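Home > General Discussion > Automation & Robotics > Can it do chores yet

Thread: Can a machine clear a table yet? (moved from Shop Talk)

gluepot_sev
Posts: 2,000
I asked this last September and got told "two years." I'm asking again so I can be told "two years" again.

Background for the new people. I run a small finishing shop, mostly serving boards and trays for restaurants. The job I would hand to a machine tomorrow is the dumbest one we have: pick a tray off the bench, walk it to the rack, put it down without dinging the corner. My nephew does it now. He is 19 and can do it while looking at his phone, which he regards as a skill.

A rep from Nundodar came by and talked for 60 minutes about "dexterous general-purpose manipulation." I asked him if it could pick up a tray. He said it depended on the tray.

Anyway, the tray task in simulation:
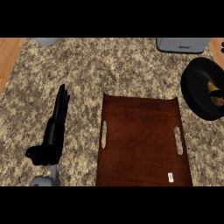
Trays are harder than they look, and I say that as a man who has dropped plenty. The good news for the robot folks is that whoever picked this one was merciful, with two long oval slots cut through it, one toward each side, so there's somewhere for fingers to go. Ours mostly have no handles at all. The bad news is that a loaded tray wants two hands, and getting it level with one is how my nephew lost a set of ramekins.

So: yes or no, could I put one of these on my floor by Christmas?

— Severino Urquijo, Sistwood

madvalente
Posts: 400
No.

Longer version, no, and you knew that. Simulation is where robots go to be good at things. I worked at a packaging line for 13 years and every demo I ever saw was perfect until somebody brought in our own boxes.

consuelo_b
Posts: 60
Disagree with Madalena, at least on the sim part. You don't practice on the real tray until you've stopped breaking the fake one. I'd much rather have a hand go through a countertop that doesn't exist than through mine.

What I'd question is the hand. A full set of fingers for moving a tray is like hiring a pianist to ring the doorbell. Two padded forks and a lift would do your bench-to-rack job today, Severino. It would also be ugly and cheap, so no rep will ever drive out to show it to you.

gluepot_sev
Posts: 2,000
I have priced the forks. They want every tray in the same spot, facing the same way. If I could get my people to put every tray in the same spot facing the same way I would not need a machine, I'd need a trophy case.

carmela.c
Posts: 13
Home user here, so grade me gently. I don't care about the shop floor, I care about my kitchen. My test is the counter after Sunday lunch. The tray is the easy bit! It's everything parked next to the tray, the stuff that was there when you started and that you now have to reach over, and if the thing has an elbow it's going to find the coffee maker with it.
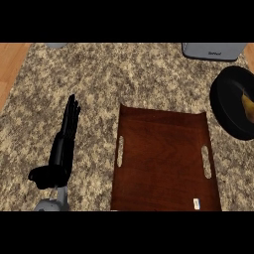
Tray in the middle, pan off to the right with something yellow in it, gray appliance farther back.

That looks to me like a pretty tidy counter, by the way. Mine has mail on it. Does the robot do mail?

madvalente
Posts: 400
Carmela just made my argument better than I did. Look how much bare stone there is between the hand and that appliance. I haven't seen that much open counter since I moved in.

And what does it do about the pan? You and I know to leave it alone, or to shift it over if it's in the way. Somebody has to tell the machine which.

consuelo_b
Posts: 60
Somebody has to tell my husband which. We still let him in the kitchen.

valnav
Posts: 400
Popping in because I test these for a living (not for Nundodar, calm down). A few things from the dull end of the business:

Sev, the answer for your shop is no by Christmas. A thin tray lying flat is a nasty pickup. If there's no gap under it, the fingers have nowhere to start. Cutouts only help if you can get a fingertip down through them and hooked underneath, and flat on a counter there may be no underneath to speak of. What people do by hand, without thinking, is drag the thing to the edge until it hangs over, then pinch. Teach that first. Everything after it is carrying, and carrying is mostly patience.

Carmela, mail is worse than trays. Sorry.

Also, Consuelo is right about the forks and I will deny having said so at work.

gluepot_sev
Posts: 2,000
The drag-to-the-edge business is what my nephew does. I yelled at him for it for a year because it scuffs the bottoms. Now I find out it's advanced manipulation.

madvalente
Posts: 400
Give him a raise. Still cheaper than the rep.

gluepot_sev
Posts: 2,000
Let's not get carried away — felt pads on the bench, maybe.

Val, how long until somebody has one that drags, pinches and carries, on trays it hasn't met before? Ballpark. I won't hold you to it.

valnav
Posts: 400
Two years.

carmela.c
Posts: 13
I'll go open my mail.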